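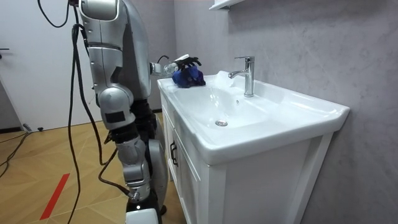 Ticket 1001
Project: Clanberg
Site: Ferberg, demo apartment, bathroom station
Opened: August, first day of the open house
Priority: 4
Status: Closed, with one follow-up

Summary
Sink wiping routine stops partway through when visitors are in the hallway. Runs fine in the morning with the building empty.

Reported by demo desk
First off, people love this station! We had a full hallway from the minute the doors opened, and the sink got more questions than anything in the kitchen. But twice before lunch the robot reached for the cloth, put its hand down, and then just held there until the operator reset it. No error on the tablet. The group from Meijer waited it out very patiently and wanted to know everything about the fingers in the meantime.

Update, 11:20
Pulled the log. The routine is waiting on a confirmed cloth position from the room camera and timing out after 500 tries. The arm is fine, the hand is fine, and all joint readings are normal. Restarted the Grasto controller anyway. Same thing on the next run.

Update, 12:05
Ran it with the door closed and no audience. Four clean runs in a row, and a really nice pass along the rim on the last one. Opened the door, let people gather, and it stalled on the first try. So the crowd matters. My first guess was the wireless network with all those phones, but this station is wired and the traffic looks normal.

Update, 12:40
Found it, I think. With people in the doorway the light level in the camera feed keeps shifting, and the auto exposure goes hunting every time somebody moves. The cloth position jumps back and forth by a few millimeters and never settles long enough to pass the check. Locked exposure to a fixed value and turned auto white balance off.

Also asked the hosts to keep guests on their side of the red tape. They were already doing a good job of it, but a couple of excited kids had crept forward.

Update, 1:15
Went over the station between groups before starting the afternoon program.
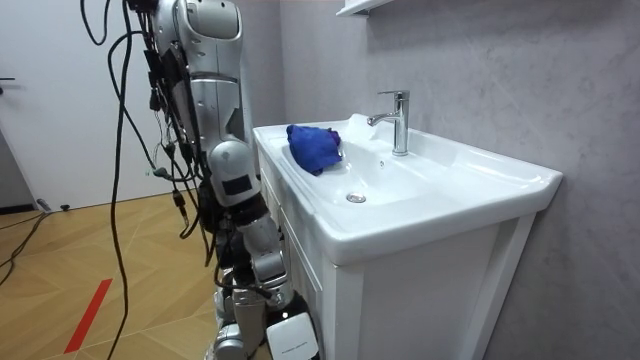 Bathroom station with the arm down and the blue cloth in the basin.

Reset checklist for whoever runs the next session:
- Arm down at the side before anyone goes in
- Cloth in the left part of the basin, bunched up (the routine expects a heap, so please don't fold it)
- Look over the hanging cables and check the connectors
- Exposure lock on, confirm on the tablet

Update, 4:30
No stalls all afternoon, with the door open and the hallway packed. One visitor asked if it could come do her house next, and the whole group laughed. I had such a good time at this station that I forgot to eat.

Resolution
Fixed exposure saved to the Clanberg demo profile. Closing.

Follow-up
The tablet should show a message when the position check times out. Moved to a separate ticket for the Grasto interface. Until that is in, check the log first if the hand holds still over the cloth.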